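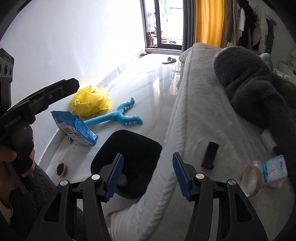 Photo: Rallenon project team

1/ Rallenon has posted a methods note on collecting demonstrations in lived-in homes with hand-held grippers. The authors are Yao-tsung Hsu and Wen-hsiung Leung. A short summary follows.

2/ Setting. Demonstrations are recorded in furnished rooms as found. A bedroom session may take in a bed, a trash bin, a tape roll and a tissue packet, with bags and a plush toy left on the floor.

3/ Method. Each operator works with hand-held grippers fitted with ribbed blue pads. Every demonstration begins with the fingers open and empty, so that the start of each grasp can be marked the same way in all recordings.

4/ Soft surfaces received separate treatment. Small items on plush bedding sink and tilt, and the approach angle has to be labeled by hand. Leung's protocol sets a limit of 20 seconds for each attempt. 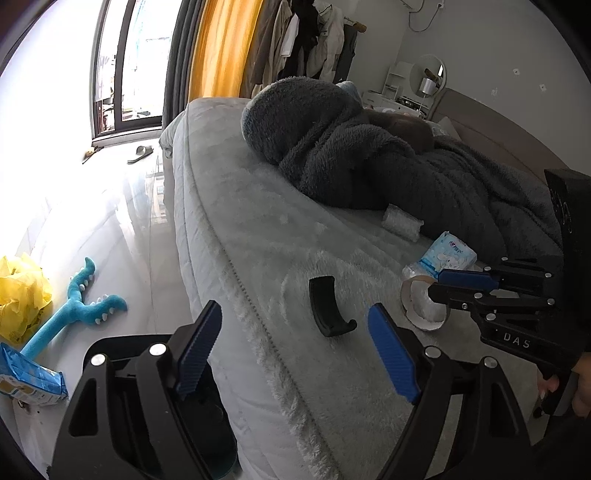
5/ Data. The July collection holds 2000 demonstrations from 42 rooms. Recordings in which window glare hid the target were kept and given their own label.

6/ Result. Policies trained on the full set picked up small objects from bedding in 71 of 100 trials. The same policies trained on tabletop recordings alone managed 38.

7/ Limits. Clear wrapping remains difficult, and most failures involved it. Hsu is preparing a second note on the Lomance labeling tool.

8/ Comments on the note are welcome through the Rallenon project page until the end of the review period.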